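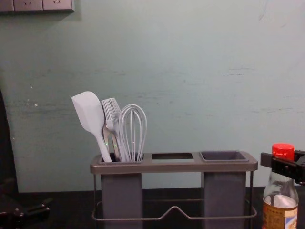
*Slide 1: gray utensil caddy on a dark tabletop, green wall*

**Small kitchens talk, Furnomberg library, 28th April**

Say hi, check the mic, ask if the back row can hear me. Phones can stay on, I don't mind.

Start with the drawer story. When I moved into my place on Prostumska Street I had 30 wooden spoons. I cooked with two of them! The rest had come from my mother, a yard sale and one very long winter of online shopping, and every time I wanted the good spatula I had to dig. Pause here - people usually laugh because they've got the same drawer.

Ask for hands: who has a drawer that won't close all the way?

**The box month**

- Everything from the drawers goes in a cardboard box on the floor
- Take things out when you need them, and once they're out they get a spot
- Whatever is still in the box at the end of the month gets looked at hard
- Turkey baster exception! I did mine in October and nearly gave away the baster, then had to borrow one in November

Don't rush this part. Last time, at Skerkonport, I ran through it in two minutes and then got asked about it for the whole coffee break.

**Where things live**

My rule is one step. If I'm standing at the stove, I want the spoon, the salt and the oil without walking. Mugs go by the kettle, even if that splits up the set (my sister-in-law hates this, she likes all the china together, and that's fine, it's her kitchen).

High shelves are for the big pot and the cake pans. Mention the step stool. Mention that mine cost $80 and I still think that was too much.

**Money bit**

I spent $161 on bins and dividers before I'd sorted a single thing, and most of them didn't fit. Measure first, inside the drawer, with the drawer pulled all the way out. Shoeboxes cut down are great for trying out a layout for a week or so.

Somebody will ask about full remodels. I've never done one. Up to $300 is my whole world, so send them to the contractors' table by the door.

**If there's time**

Spice jars, the lid problem, what to do with gift appliances. Skip the lids if we're past 7:30.

Questions, then remind everyone the handouts are on the cart and the parking lot gate closes at nine.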